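The Lovden Ferry: A Notice to Passengers

The Harbour Office at Lovden regrets to inform passengers that the evening ferry to Wemley will no longer call at the island of Tedton.

The decision was reached after a full review of the timetable. Tedton has appeared in it for 60 years. During that period the ferry has stopped there every evening at 8, lowered its gangway, waited two minutes and departed. The Office holds no record of any passenger having boarded or alighted. It does hold a record of fares collected, which were correct in every case.

The Office has also received a letter from the island, written in a clear hand and signed "The Residents". It asks that the waiting time be increased. Two minutes, the letter states, is no longer enough for those who walk slowly. The letter has been acknowledged in the usual manner.

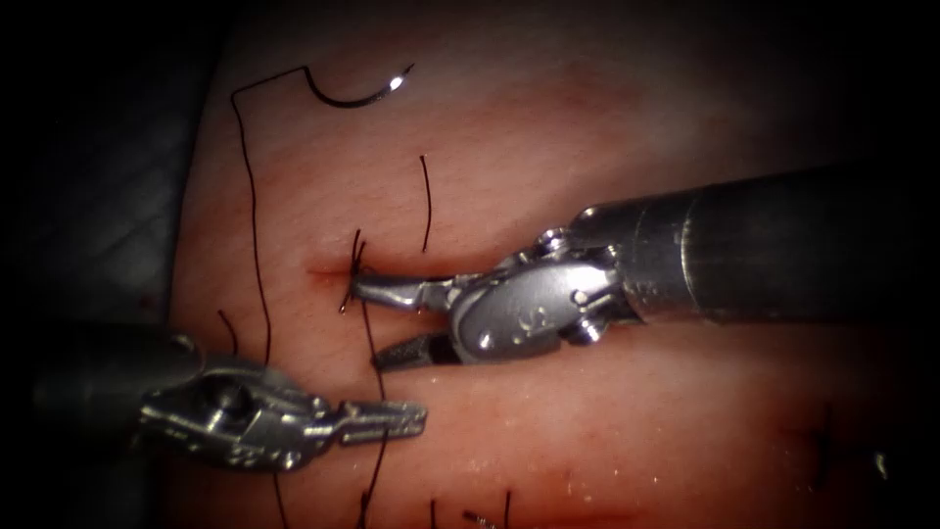
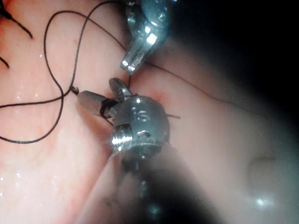
Instruments and suture thread.

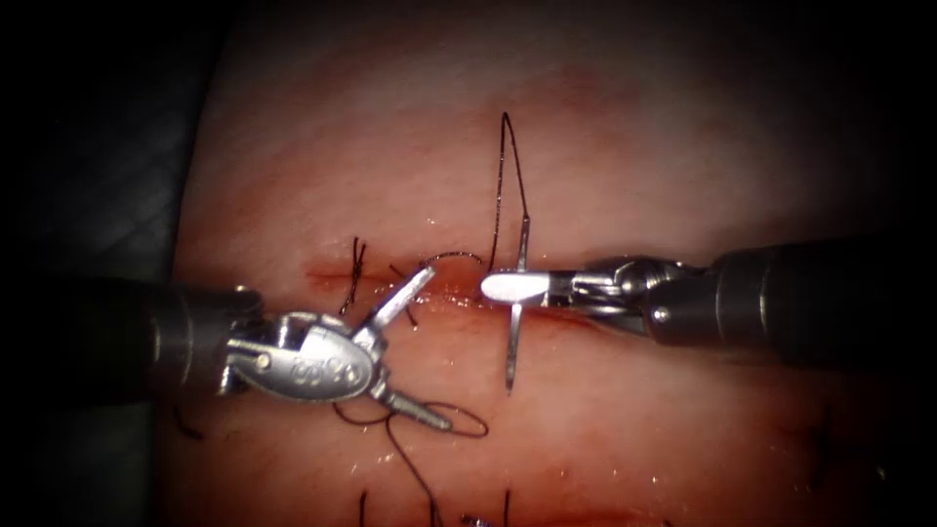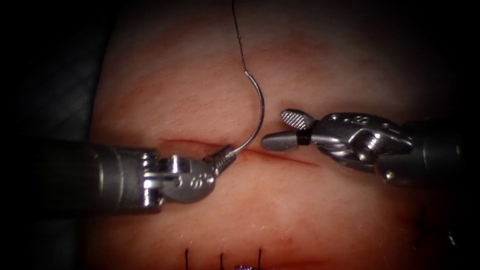

From the first evening in February, the master of the ferry will hold a direct course past the island. Should the gangway be heard to lower, passengers are asked to remain seated and to keep the seats nearest the door clear. Tickets will be inspected as normal. Any passenger whose neighbour has none should inform the crew, who will collect the fare on arrival at Wemley.

The Office thanks the residents of Tedton for their custom. Their request for a longer stop remains under consideration.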